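The Screws in the Coffee Can

Emmett Haddad keeps his loose hardware in coffee cans on a shelf over the washing machine. There are screws in there from a crib his daughters outgrew, a bike he sold, and a bookcase that fell apart in the move to Stastden. He has never labeled a can. When something in the house comes loose, he takes one down, tips it onto a towel and starts looking.

"My wife would throw them all out," he said. "Then in September the gate hinge let go and I had four that fit."

Plenty of homes have a can like that, or a jar, or a kitchen drawer that won't close. For this story I visited people in and near Stastden who fix their own things, and I asked each of them to show me where the screws were. I expected tidy workshops. I got a bread tin, a tackle box and a sock.

The sock belongs to Priya Whitlock, who repairs sewing machines in her spare room. Old machines come to her with parts missing, and the missing part is very often a screw. Some makers used threads of their own that no hardware store carries. She buys dead machines at estate sales for this reason and strips them on the porch. The last one cost her 41 dollars and she says she would have paid twice that for the needle clamp alone. 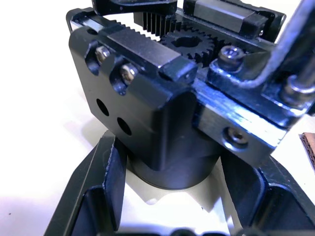

The head of a screw decides which tool you need, and most of the damage people do at home comes from getting that wrong. A slotted screw lets the driver slide out sideways. A cross-head will let go under force and round itself off. The socket head, turned with a hex key, holds the tool much better, and on metal parts it is often set down in a recess, as the two silver ones are in that black housing, so that the head doesn't stick out and catch on things. The recess has a drawback for the home repairer. It fills with grease and dust, the key goes in only partway, and the corners of the socket strip. Whitlock cleans each one with a wooden toothpick before she puts a tool near it.

Bernadette Obi taught shop at the high school in Hebden and still runs a Saturday class out of the Grange hall. Her first lesson is always the same. Students take apart a door lock and lay the screws on a sheet of paper in the shape of the lock, each one where it came from. Then they put it back together. A surprising number of people, she told me, end up with one left over and try to hide it in a pocket.

She is strict about hand tools. No power drivers until the fourth week. "You have to feel it get snug," she said. "Snug and then a little. People lean on it and snap the head off, and now you've got a real job."

The class costs 71 dollars and there is a waiting list. Obi brings her own screwdrivers, most of them older than her students, and counts them back in at noon.

Haddad signed up last year. He still hasn't labeled the cans, though he did buy a decent set of hex keys, and he keeps them in the kitchen with the good scissors.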